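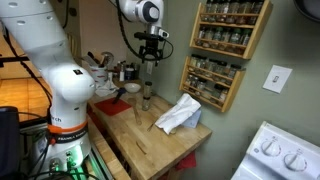
A light butcher-block countertop in a kitchen.

Living With a Wood Counter

By Morven Nisbet
01/03/2019

The first thing Jovita Montes did after her new counter went in was cover it up. She put down two cutting boards, a rubber mat by the sink and a folded towel where the coffee maker goes. She had paid more than she meant to for the maple, and she didn't want to see a mark on it.

The towel lasted a month. Then a guest at dinner set a wet glass of red wine beside it, and by morning there was a dark ring in the wood. Montes sanded it out with a sheet of paper from the garage. It took her less time than washing the dinner dishes.

"After that I took everything off," she says. "I figured if I could fix a wine ring, I could fix most things."

Wood counters were once so common that few people thought of them as a choice. Pine and maple tops were what a carpenter could make, and they were scrubbed with sand or salt and planed down when they got too rough. Laminate took their place in a lot of homes, and then stone took the place of laminate. In Drallon, where Montes lives, a good many of the older houses have been through all three. Kitchen fitters who pull out a granite slab sometimes find the ghost of the first counter behind it, a line of old varnish on the plaster a little lower than the present one. Counters used to be lower.

Now the wood is going back in. Euan Paterson has run the shop at Gunn, a small counter maker on the edge of town, for 14 years. When he started, nearly all of his work was stair treads and bar tops. Kitchen counters now take up the whole front half of the building. He puts the change down to price, mostly. A plain maple top costs less than most stone, and a careful homeowner can cut and fit it with ordinary tools. Stone has to be measured, ordered, cut elsewhere and carried in by a crew.

Looks come into it too. Many of his customers have white cabinets and a white backsplash and want one warm surface in the room. They bring him pictures on their phones. The pictures are nearly always of pale wood, freshly oiled, and he tells them that it won't stay that color. Maple goes yellow and then a light brown. Cherry gets darker within weeks if it's near a window. Walnut goes the other way and fades.

"I keep an old offcut by the door," Paterson says. "It's the same wood as the new samples. People think it's something else."

There are two main ways to build a butcher-block top, and the words for them get mixed up in stores. Edge grain is made of long strips set on their sides and glued together, so that you see stripes running the length of the counter. It is the kind sold for most kitchens. End grain is made of short blocks standing upright, with the cut ends facing up, and it looks like a checkerboard. A knife edge slips between the fibers and does less harm, and for that reason real butchers used it. It also drinks up oil, costs a lot more and moves more when the air changes. Paterson talks most people out of it unless they plan to chop straight on the surface every day.

Moving is the part that catches people out. A wood counter gets wider in a damp summer and narrower once the heat comes on. The change across the front-to-back depth of a normal counter is small, but the force behind it isn't. If the top has been screwed down tight from below, it will split along a glue line or pull the cabinet out of square. The screws should go through slotted holes so the wood can slide. Ailsa Cowie, who repairs furniture and is called out to a kitchen now and then, says she can usually guess what is wrong before she opens the cabinet door. She sees it most in October, when people turn on their furnaces.

The other weak spot is the sink. Water sits at the back of the faucet and along the rim, and the cut edge of the wood soaks it up. The first sign is a gray patch. Left alone it turns black, and black stains go deep. Cowie tells clients to seal the inside of the sink cutout before the sink ever goes in, with varnish or epoxy, as many coats as they have patience for. It can't be reached afterward without taking the sink out again. Some of her clients have settled on wood for the rest of the kitchen and stone or steel around the sink, and she thinks it's a sound way to do it.

Then there is the finish, and on this everyone has an opinion. Mineral oil is cheap, safe around food and easy to put on with a rag. It never hardens, so it has to be done again and again: once a week for the first month, then once a month for as long as you own the counter. Tung oil and the hardening wax oils last longer and cost more. Clarnum, the wax oil that Gunn sends home with its tops, needs two thin coats and a night to dry between them. Thick coats stay sticky. Varnish gives the most protection and the least work, until it chips, and then the whole surface has to be stripped.

Parveen Bangash tried all of these. She bakes for a cafe called Numness and works from a long beech top that came out of a school. She started with mineral oil and got tired of the greasy feel under her dough. Varnish came next and didn't survive the bench scraper. For the past few years she has used nothing but a hardening oil, put on twice a year, and she leaves the section where she kneads completely bare. She scrapes it clean, wipes it with hot water and dries it right away.

Her beech has a scorch mark near one end in the curved shape of a pan. She has thought about sanding it out. It would mean taking down the whole end of the counter to keep it level, and there are orders to fill.

Montes is two winters into her maple. It has a pale scratch by the stove and a cluster of small dents where her son cracks walnuts. A thin gap opened behind the faucet last year and closed again by spring. She oils on the first weekend of the month, when she remembers, and keeps the rag in a jar of water outside the back door, because oily rags left in a heap can catch fire on their own.

The towel went back in the drawer. The coffee maker has left a square on the wood that is lighter than the rest, and she has been moving it a few inches at a time to even out the color.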